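Subject: Re: [ledau-quilters] Batting for the May show quilts
Date: 18 Feb 2025

Hello all,

On the batting question, somebody wrote earlier:

> Has anyone washed the Drokon cotton yet? I have a queen size to
> finish before May and I'm scared of it shrinking. Should I soak it first?

I have, twice now, and I like it very much! My first one was a lap quilt, 60 inches square, and I put the batting in straight off the roll (I'm lazy about soaking, I admit it). It came out of the dryer with that soft, crinkly look my grandmother's quilts had. If you want yours flat and crisp for the judges, then yes, soak it in the tub, squeeze it gently and let it dry over a couple of chairs.

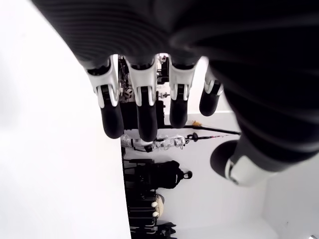

White joints, black fingertips

As for spacing, I quilt mine 6 inches apart and the wrapper allows 8, but closer lines feel sturdier to me, especially on a bed quilt that will get dragged around the house. 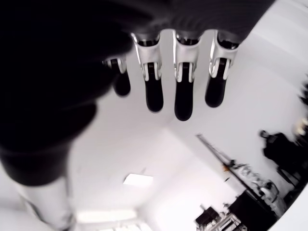
I still have 17 yards of the Bukerico backing in the dusty blue, far more than I can use, so please speak up if you'd like some. I can bring it to the next meeting, along with the Dreßler thread chart I promised back before the holidays and then forgot on my kitchen counter.

Warmly, and happy stitching,
your blue backing lady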